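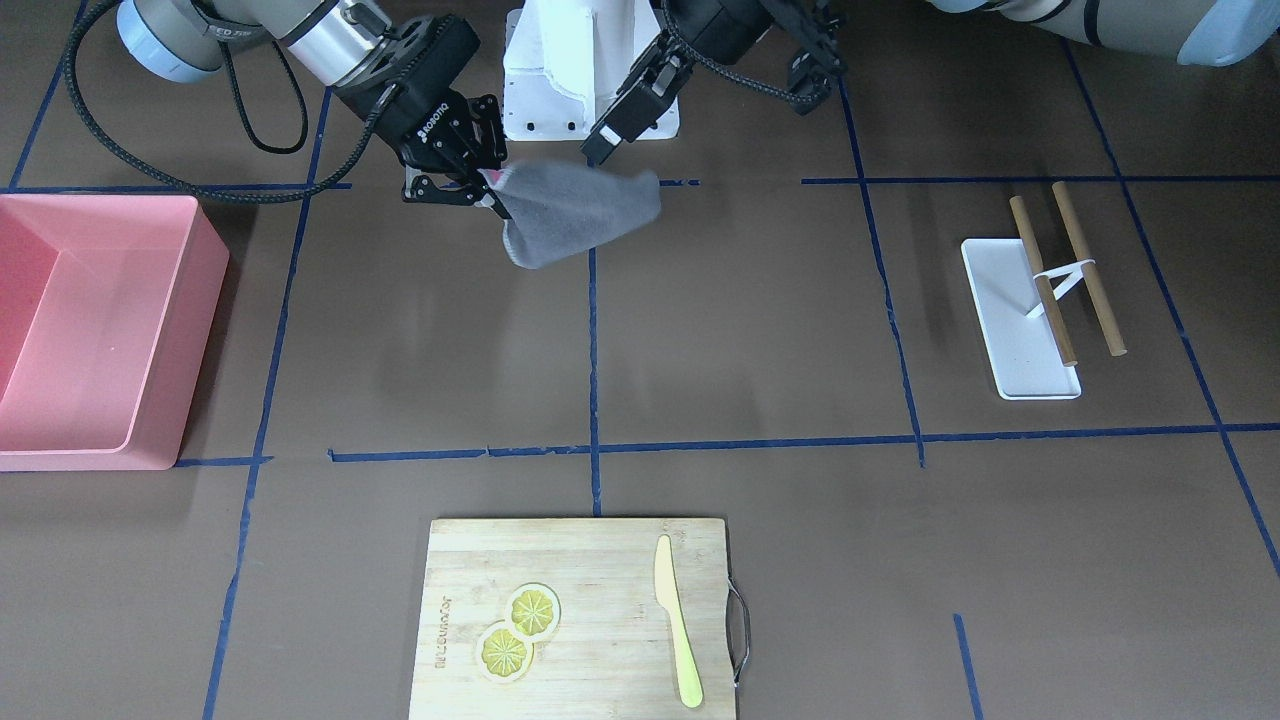 A gray cloth held up by one corner over a brown work surface marked out with blue tape.

Wanted: people who do laundry and have opinions about it

Hello! I'm Berenice Gallegos and I'm writing a book about housework. More exactly, I'm writing a book about cloths, towels, sheets, tea towels, school jumpers and all the other bits of fabric that go round and round a home, and I'm looking for people who'd be willing to let me be nosy about theirs.

I've been at it for a while now. It began as an article on airing cupboards (which grew, as these things do) and there's now a proper contract with Pinlow, a small press with very patient people in it. My editor there is Perihan Sarıgül, and it was her idea to put out a call like this one after I'd used up all my own aunts. My aunts were wonderful, but they all learned from the same grandmother and they all fold a towel in thirds, and you can't get a whole chapter on folding out of that.

So I need 60 households. Big ones, tiny ones, house shares, people on boats, people who take everything to the launderette on a Monday and people who wash by hand in the bath. I'd especially love to hear from anyone over 60, as I'm short of memories of twin tubs, mangles and the copper in the outhouse, and from anyone who grew up in one country and now hangs their washing out in another. Single dads, please get in touch too, I've had precisely one so far and he was very good value.

You don't need to be tidy. I want to say that early, as I've already had two lovely emails from people who thought I'd be coming round to mark them. I own a chair that hasn't been sat on since before Christmas because of what lives on it. If your method is to tip the clean stuff on the bed and sleep next to it, I want to hear all about it!

What you'd be doing

First there's a laundry diary, which lasts 7 days. I send you a little paper booklet and you jot down what got washed, who did it, where it dried and where it ended up. A line or two each time is plenty. Spelling doesn't matter, moaning is welcome, and if you miss a day just leave it blank and carry on. Please don't make something up to be kind to me (my cousin did this and invented an entire load of pillowcases).

Then we have a chat. It takes an hour or so, by phone or video or in person if you're near Kunano, where I live, or Yaman, where I am most of May. I'll ask who taught you, what you fight about, whether you iron, and whether there's one thing in the house that only one person is allowed to fold. There nearly always is. I record the sound so that I don't have to scribble, and I type it up myself.

The last bit is optional. I'm running a folding afternoon upstairs at Kilell, the café by the bus station in Kunano, starting at 2 pm. Everyone brings one thing from home that they think they fold well and teaches it to the rest of us. We did a small one last winter and I laughed so much I had to go and stand on the stairs. A woman there could do a fitted sheet in the air, with no table, and I've thought about it most weeks since. Tea and cake are on me. It's step-free from the back door, and there's a lift, though it's slow and it talks.

What you get

A thank-you payment of £40 per household once the diary is back and we've had our chat, whether or not you come to the afternoon. A copy of the book when it's out. Your name in the back, or a made-up one, or none at all, whichever you'd like. If you come to Kilell I'll also cover your bus or train fare, so hang on to your ticket.

I might quote you. You'll see anything I want to use before it goes in, and you can change your mind right up until the text goes to the printer; I'll write to tell you when that is. Only Perihan and I will hear the recordings, and they'll be deleted after the book is published.

Who can take part

Anyone aged 18 or over who does at least some of the washing, drying, folding or putting away where they live. Children can certainly chip in to the diary (I had some very frank remarks from a nine-year-old about odd socks) as long as a grown-up in the house has signed up. You do need to be all right chatting in English or Spanish. If you'd be happier in Turkish, Perihan has kindly said she'll do those chats herself.

I can't take professional launderers or hotel staff this time round. They've got a chapter of their own and it's full, sorry!

How to get in touch

Write to me care of Pinlow, or use the contact form on the Pinlow website and put "laundry" in the subject line. Tell me who lives with you, how you dry things in wet weather, and one item you hate folding. No need for a polished letter. I'll reply to everybody, but I'm slow at weekends, so give me a few days before you decide I've ignored you.

If you know somebody who'd be perfect but wouldn't dream of putting themselves forward, show them this, or print it out and leave it on top of their washing machine.

Berenice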